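From the Drernis House Newsletter, September

MINDING THE GLASS DOOR

Those of you who come in by the side entrance will know the tall glass door very well, and I suspect most of you have had a small disagreement with it at one time or another. It is a handsome door, and I will say that before I say anything else. It lets the light through into the passage in a way the old one never did (the old one being painted brown, for those who joined us after the MacLeish end was opened up), and on a bright Tuesday morning there is hardly a nicer spot in the building to stand with a cup of coffee while you wait for your ride.

But a glass door asks a little more of the people who use it, and I have had enough notes slipped into the suggestion box that I thought I had better sit down and write something at proper length. Alasdair Tosh, who has been looking after our doors and windows longer than I have been editing this newsletter, was kind enough to go through it all with me one afternoon, and what follows is mostly his, with my own wandering added.

THE HANDLE AND THE LATCH

Please use the long upright bar. It is there for exactly that, and you can take hold of it at whatever height suits you, which my shorter friends and the grandchildren appreciate very much! What Alasdair would rather we didn't do is push on the glass with a flat hand. He wiped 12 separate palm prints off it in one go last month and was quite good-humored about it, considering.

The little latch fitting on the bar wants a light touch as well. Bring the door all the way closed first and then work the latch, and if it feels stiff, let go, ease the door a hair toward you and try again. Forcing it is how we ended up paying $1,237 to Cunow last winter, and I think we would all have preferred to see that money go toward the garden benches. 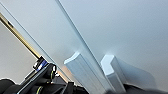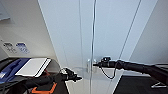 KEEPING IT CLEAN

The glass gets a wipe twice a week, and if you happen to see a smudge in between and have a soft cloth on you, nobody will mind in the least if you see to it yourself. A barely damp cloth first and a dry one after is plenty. Please don't bring down your own sprays, however good they are on your bathroom mirror. Some of them leave a haze, and then the whole pane has to be done over.

The handle bar can be wiped the same way, top to bottom, and it does show fingerprints, so don't be discouraged if it looks used again by lunchtime. The pale wall beside the door marks easily, too. I am as guilty as anyone of swinging a grocery bag into it (a bag with a pineapple in it, if you must know), and I'd ask you to give yourself a bit of room on that side when your hands are full.

COMING AND GOING WITH LARGE ITEMS

If you are having furniture delivered, do let the office know the day before. The delivery people from Drundari have been very good about it and will wait for someone to hold the door, but they can't be expected to guess, and a table leg and a glass door are not a happy combination. Two people is the rule for anything you can't carry under one arm, one to carry and one to mind the door.

Strollers and walkers go through nicely if you open the door fully before you set off. Take all the time you need. Anyone waiting behind you can enjoy the light.

If the door sticks, rattles or won't latch, please leave a note at the office with the time of day it happened, and Alasdair will have a look on his next round. He asks me to add that the spare soft cloths are now kept on the second shelf of the hall cupboard, next to the light bulbs.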